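Progress report to the Henare Fund, second period
Project: Garment handling with paired hand-held grippers
Prepared by Saskia Trevaskis, Pravex

Summary

The main item this period was the open day in August, which the grant agreement describes as "a public demonstration of moderate scale." We held it in the Zistside apartment, and moderate is a generous word for how many people fit in there.

What was shown

Visitors took a gripper in each hand and tried to fold a shirt laid out on the mattress. The grippers record how a person does the job, and those recordings are what the Rovard arm will later learn from. Most guests arrived expecting a robot that folds laundry. They left having folded ours. 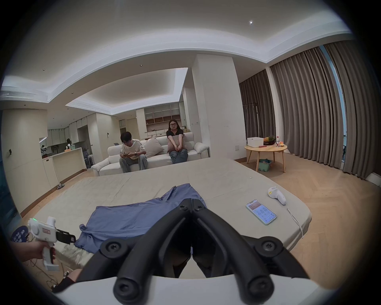

Manaia Treloar ran the sessions, 12 in all, and kept the explanation to two minutes after the first group began checking their phones. Picking up a sleeve went well with almost everyone. Folding it where they meant to fold it did not. One visitor, a retired tailor, asked whether we had considered hands.

Open days are noisy places to collect data, and I would not normally count them toward our target. Manaia persuaded me to keep the recordings in a separate set. Beginners regrip the cloth constantly, and our own staff have become too smooth to be useful on that point.
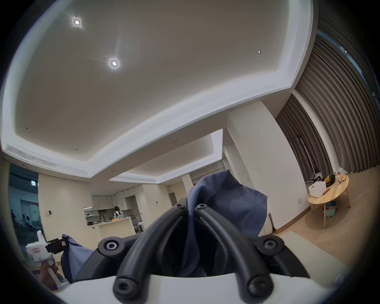 We have 300 usable recordings from the period, open day excluded. Sorting the visitor set will take until the next report, mostly because people narrate while they fold and forget to press stop.

Problems

Dark cloth is still harder for us than light cloth. The software loses the hem whenever the fabric bunches, and it bunches whenever it is picked up. We have changed the training labels and will know more next period.

Two visitors complained that the grippers were tiring to hold. They are right, and a lighter handle is being drawn up.

Spending

Within budget, apart from catering, where I underestimated the appetite of the general public. The difference has been moved from travel.

Next period

First trials on the Rovard arm, with towels. Shirts after that, if the towels are kind to us. Manaia would like a second open day and I have asked for it in writing.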